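Stop averaging away the cup problem

Aušra Koppel

Quick one, because I'm annoyed and the Killolard report goes out in November whether I like it or not.

We ran the Druvis stacking task 2,013 times in sim. 1,193 marked as success. Fine. Then I went through the rest by hand, which the people at Clirberg told me was a waste of an afternoon - and 331 of them are the same failure. Same one. Hand too close to the rims, thumb hanging low, cups end up on their sides. The success check doesn't care why. It says fail, moves on.

And 161 of the ones it called good were only good at the instant it looked. Cups nested, box ticked, hand still right there with the thumb by the rim. No wait, no check that the hand has cleared. I would not call that a finished stack. Would you put your own coffee in it?

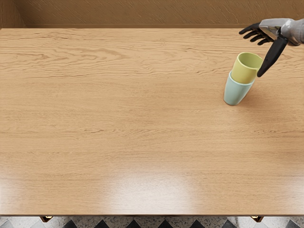
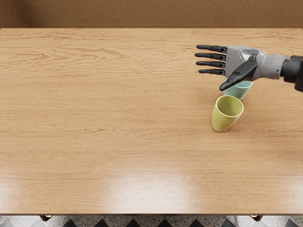 Druvis task, simulated. First: yellow cup nested in the mint one, leaning. Second: both cups tipped, thumb at the blue one.

My argument is simple. A stack isn't done until the hand is gone and the cups are still standing. Two seconds would do it. Motaung says that makes the numbers look worse and slows every run down. Well yes. The numbers shuold look worse.

People say it's only sim, it's only cups. Sure, today. But the scoring rule gets copied. It always gets copied - somebody needs a check for a real arm, grabs the old one, and now a real hand is pulling away next to a glass or a hot pan or somebodys fingers, and the software thinks the job ended before the risky part.

So, three asks. Score after release. Log the failures by type, not one big bucket. Print the bad ones in the report, next to the good ones, same size.

I've sent the list of run IDs to Motaung. No reply yet.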